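5 Oct 2011

Notebook, packing corner, Udham hall

Started the morning with the cartons from Kontogiannis, because they must leave the floor before the Nunell delivery comes. The floor was washed last night and I don't want cardboard standing directly on it any more. Last time the bottom flaps took up water and two boxes had to be packed again from the beginning.

Rule from today, agreed with Kenneth Ogilvie: every carton stands on wood, upright, with the printed face to the front. The white table is only for opening, checking and closing. It is not for storing. I have written this before, in a smaller hand, and it was not followed.

Weighed the first lot. Scale gave 11 kg for the carton with the short brackets, which agrees with the paper. The next one was 2 kg under the paper, so I opened it. One inner bag is missing. Kenneth has telephoned Visberg and they will look in their own store. Until they answer, this carton stays open and gets no label.

Tape: the narrow roll is not good on corrugated board, it lifts at the ends after one night. Use the wide one, and press with the flat hand, not with the thumb. We have enough until the end of October if people do not take it for the cable marking.

Table was wiped with the mild soap only. The rounded corners are a help when one turns a big carton, the old table tore the paper wrap each time. I would like it a little nearer to the pallet, so that lifting becomes one short movement without a step. To be tried.

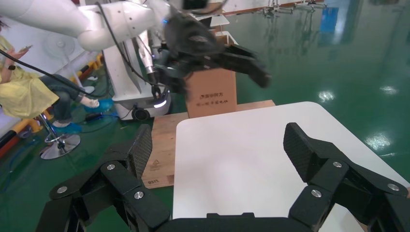

Carton upright on the wood behind the white table. Marking 0315 low on the left.

I have put 0315 in the list, with the pallet and not with the carton. Please do it the same way, or we will search for a carton that does not exist.

Still open:
Answer from Visberg, missing bag.
Translation of the two lines on the carton front, Kenneth asks his colleague.
Shelf 62 to be emptied, the things go to 98.
New felt pen, the black one is dry.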